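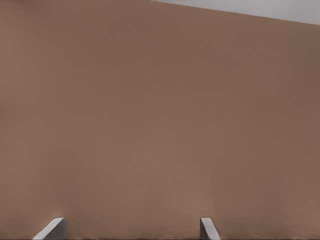 Tamara Stoica wrote in to ask whether the shelter at the Brerkley gym would really stay open after the river went down, and whether people who slept there would be asked to leave before they had somewhere to go. Several other readers asked much the same, so her question comes first.

Will the shelter close when the water drops?

No. The gym stays open through the end of January. Anyone already registered keeps their cot until a housing placement is made.

Do I have to be registered to get a meal?

No. Meals are served to anyone from the flooded streets, including people staying with relatives. Registration is only for overnight stays.

How do I register?

Come to the front desk with any piece of mail that shows your address. If your papers were lost, tell the desk and sign a statement instead. It takes a day to process, but you can sleep at the gym that same night.

Can I bring my dog or cat?

Pets go to the Lungu Street annex, two blocks away. Owners can visit until 9 p.m. Birds and reptiles are taken case by case.

Is there a chaplain or counselor?

Yes. Two chaplains share the evening shift, and a counselor is in the small office behind the bleachers most mornings. You do not have to belong to a church to talk to either one. Just knock.

When can I go back to my house?

Sulness residents need a reentry slip, good for 48 hours. Dosto Road is still closed past the bridge, and there is no date for it yet. Do not drive around the barriers.

Who is collecting the storm interviews?

The Sulness library. They want to hear from people who stayed as well as people who left. A session runs up to three hours, with breaks, and you may stop at any point. You can ask for your name to be kept off the recording.

Where do I drop off donations?

Side door of the gym. Blankets and diapers are needed. No more used clothing, please.

Last updated 2018-01-13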